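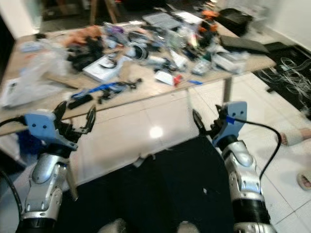

Sosina Tefera répond que le chien de garde n'est pas en cause et qu'il faut mesurer la liaison avant de toucher aux paramètres. Je reprends donc depuis le début, l'autre fil étant verrouillé.

Cellule à deux bras, tri d'objets en vrac, contrôleur Trastdale, bus unique pour les deux pinces. Défaut : perte de communication avec la pince droite en cours de trajectoire. Le bras ne s'arrête pas. Il termine le segment sur la dernière consigne reçue, puis passe en erreur. Journal : 37 occurrences sur 3 000 cycles, toutes à droite.

kappa_bus
Délai du chien de garde ?

m_orvault
100 ms, valeur d'usine. Il se déclenche bien, mais l'action associée est « maintien de consigne » et non « arrêt contrôlé ».

kappa_bus
Alors le défaut de sécurité est là. La coupure de liaison est une panne banale, le bras qui continue ne l'est pas. Action à changer avant toute remise en service.

Sosina Tefera
D'accord pour l'action. Pas d'accord pour classer la coupure comme banale. Toutes du même côté, c'est mécanique jusqu'à preuve du contraire. Câble ou connecteur.
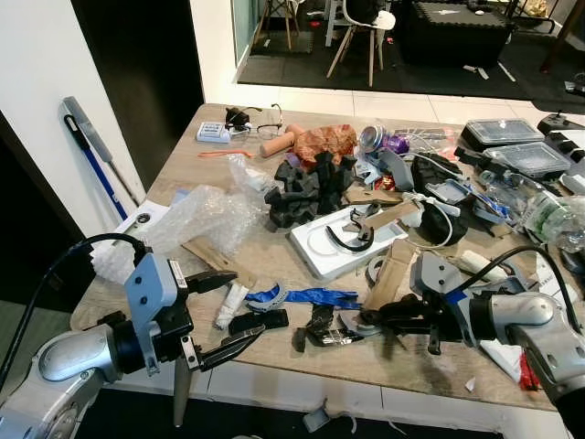 Clamville, février

m_orvault
Relevé fait à l'oscilloscope, bras droit en extension, poignet tourné vers l'intérieur. Le niveau différentiel s'effondre dans les derniers degrés de rotation et revient dès qu'on relâche. Poignet au neutre, aucune trame perdue. Le câble noir forme une arche au-dessus du bras, sans point fixe entre l'avant-bras et la pince. L'effort passe dans le connecteur.

ferraille_38
Ou bien la terminaison manque. J'ai eu le même tracé avec une résistance dessoudée.

m_orvault
Terminaison contrôlée aux deux extrémités, conforme.

ferraille_38
Contrôlée à l'arrêt ? Refais-le poignet tourné.

m_orvault
Refait. Valeur stable. Je garde l'hypothèse du connecteur.

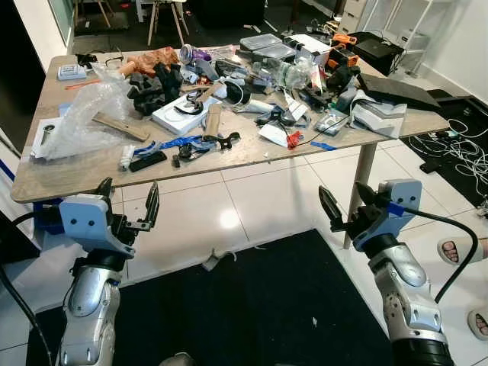
lgn_tri
Peut-on rester en production à vitesse réduite en attendant la pièce ?

Sosina Tefera
À condition d'avoir validé l'arrêt contrôlé par une coupure provoquée, bras en mouvement, zone évacuée. La vitesse réduite seule ne traite pas le défaut.

kappa_bus
Je serais plus strict : pas de redémarrage avant remplacement. Un arrêt contrôlé qui dépend d'un bus défaillant reste une demi-mesure.

Sosina Tefera
L'arrêt est exécuté par le variateur Hou, en local. Il ne dépend pas du bus de pince.

kappa_bus
Si c'est câblé ainsi chez lui. À vérifier sur le schéma.
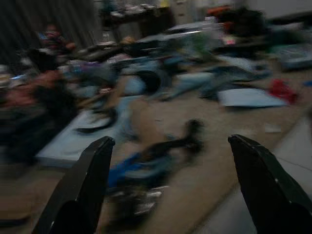
m_orvault
Schéma vérifié, l'arrêt est local. Reste l'état de la pince à la coupure, que le journal ne donne pas. J'ai repris les vues de poignet. Sur celle-ci les doigts sont ouverts, rien entre eux, et tout le fond est étalé en diagonale alors que les doigts restent à peu près nets : la caméra se déplace par rapport au sol. L'objet bleu et noir dans l'axe est illisible à cette vitesse. Une image isolée ne date pas la coupure, il faudra horodater les vues sur l'horloge du contrôleur.

ferraille_38
Et le couple de serrage du connecteur neuf ?

m_orvault
Selon la fiche Fernodora. Je passe aussi 4 colliers sur l'avant-bras, avec une boucle de mou avant le poignet.

kappa_bus
Colliers souples, sinon tu déplaces la cassure. Poste le tracé poignet tourné après montage.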